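Play kitchen corner gets going again at Urcombe

If you've popped your head round the door of the small hall on a Saturday morning lately, you'll have heard us before you saw us. The play kitchen is back! After a long gap (the old one went to a new home in Praststead when the hall floor was relaid) we've put together a proper little cooking corner for the under-fives, and I can't tell you how pleased I am with how it's coming along.

It started with a box. Lutfa Mollah was clearing her loft in the spring and found all the pretend food her two had grown out of, every bit of it clean and most of it still in one piece. She brought it along to stay and play, tipped it out on the mat, and that was the last we saw of the train set for the rest of the morning. Children who normally circle the room like small aeroplanes sat down and made soup. One little boy made me eleven cups of tea in a row and I drank every one of them.

So we asked around for more, and Urcombe being Urcombe, more came. We had 46 pieces by the end of the first fortnight and we're now up to 107, counting plates, bowls, food and the odd spoon. Selvaraj Wanigasekara very kindly went through the lot one evening, washed everything in the hall kitchen, threw out anything cracked or small enough to worry about, and sorted what was left into three crates. The crates have lids. I mention the lids because the last lot didn't, and we were finding plastic peas behind the radiators until Easter.

The thing that's made the biggest difference, though, is a table. We used to put everything on the floor, which was fine for the babies but meant the older ones had nowhere to "serve", and there was a lot of treading on the fruit. With everything up on a plain white top the colours really stand out and the children can see what they've got to choose from. They go straight to it. It also wipes down in no time at all, and after snack time that is a joy.

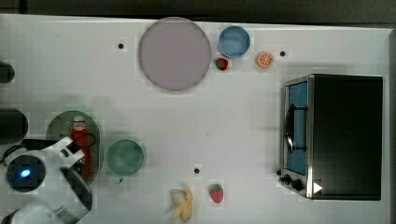 A plate, bowls, fruit and the toaster oven out on the white table.

I have to say a word about the toaster oven, which is the star of the whole corner. The big curved handle is just what small hands want to get hold of, and the black knobs get more attention than anything else in the room. There's a queue for it most weeks! We've had fruit baked in it, we've had shoes baked in it, and Eldana Ambaye's daughter spent a good quarter of an hour standing guard in front of it telling everyone their dinner was "nearly but not yet". We've asked the children to take turns using the big sand timer from the quiet shelf, and by and large they do.

The orange slice is very popular too. I think it's the segments, as the children like to run a finger along the white lines between them, and it has led to some lovely chat about what's inside other fruit. Chaminda Jayawardena brought in real oranges the week after and cut them across the middle so we could hold them up next to the toy one. Then we ate them, obviously. The strawberries are the ones that go missing. One has been found in a coat pocket, in the book box and once in my own handbag when I got home, so please do have a quick check before you leave.

A few people have asked how we set things out, so I'll share what works for us, and you can try it at home if you've a low table and a handful of bits.

We don't put everything out at once. I used to think more was better, and it just meant more on the floor. A big plate, a couple of bowls in different colours, a few pieces of fruit and something to cook in will keep a table of children busy for ages. We swap one or two things each week and leave the rest in the crates, so there's always something they haven't seen for a while.

We leave space between things as well. It looks a bit bare to a grown-up, but a two-year-old needs room to put something down, pick it up again, carry it round the table and put it down somewhere else. That is most of the game at that age.

Different bowls are worth having. We've got a light blue one and a green one that go out together, and the children have made up all sorts of rules about what goes in which. For a while blue was for breakfast and green was for cats. I've no idea who decided that but everybody under four seemed to know about it.

And join in! You don't need to teach anything. Sit down, ask for whatever's on the menu and be ready to wait for it. The best ten minutes of my week was being told very firmly that the café had no chips, would I like a banana, and that it would be 71 pounds. (I paid. It was a very good banana.)

Tidying up has become part of the fun, which I never thought I'd write. Selvaraj Mollah drew labels for the three crates, with a picture of what goes in each so the little ones can match them up, and we start at half past eleven with the tidy-up song. Fruit goes in first because it's easiest, then the bowls stacked inside each other, then plates. The toaster oven is the last thing to be put away and two grown-ups move it together, please, however keen your helpers are.

What we could still do with: a few wooden spoons, child-sized aprons in any state of repair (I'm happy to mend them), tea towels, and a small saucepan with a lid. We're all right for cups. We are very much all right for cups! If you're having a sort-out before Christmas, bring anything along on a Saturday and leave it with whoever's on the door, or drop it at the Abeysekara shop on the corner during the week, where they've said they'll keep a bag behind the counter for us.

We had 22 children through the door at our busiest session in November, so it's worth coming early if yours likes a good go at the cooking. Doors open at half past nine and the kettle's on from then for the grown-ups, with squash and toast for the children at half past ten. It's pay what you can, babies and big brothers and sisters are all welcome, and there's room for buggies along the wall by the side entrance.

The next thing we're hoping to try is a market stall to go alongside the kitchen, with paper bags and a till, so the cooks can do their shopping first. Lutfa thinks she may have a toy till somewhere in that loft. If she doesn't and you do, please come and find me.

See you on Saturday, and bring an appetite.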